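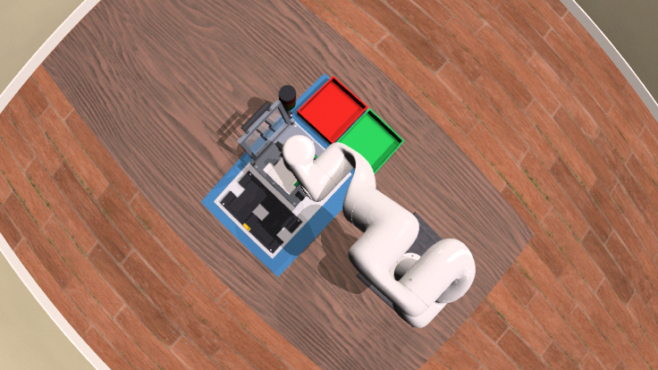
Llevo tres semanas peleándome con Breditz, el simulador de celdas robóticas de Plumus, y confieso que empecé con bastante manía. He probado tantos programas de estos que prometen montarte una línea en una tarde que ya ni leo el folleto. Pero el miércoles, a las once de la noche, seguía moviendo bandejas de sitio como quien juega a las casitas, ¡y encantada!

El paquete básico cuesta 900 euros al año y trae brazos, pinzas, útiles de sujeción y unas 200 piezas sueltas para montar la mesa a tu gusto. El completo, con conexión a robot real, se va a 3979 euros. Ahí ya me lo pienso dos veces — y eso que el taller paga la mitad.

Lo que más me ha gustado es la vista cenital. Colocas el brazo blanco sobre la mesa, el útil en su base azul, las bandejas roja y verde en una esquina, y ves enseguida qué tapa el propio brazo y hasta dónde cae su sombra (si luego vas a poner visión artificial, esto vale oro). Los decorados son otro cantar: madera con mucha veta, suelo de ladrillo... Más casa rural que fábrica, pero me hace gracia.

¿Pegas? Unas cuantas. El editor de pinzas es un laberinto y las colisiones entre piezas pequeñas me han dado más de un susto. El Naltholm de Kravchuk, que usé el año pasado, iba más fino en eso, aunque tardaba una eternidad en abrir cualquier proyecto.

La prueba gratuita dura 30 días y no pide tarjeta. Yo empezaría por la plantilla de ensamblaje y dejaría el editor de pinzas para un día con paciencia y café.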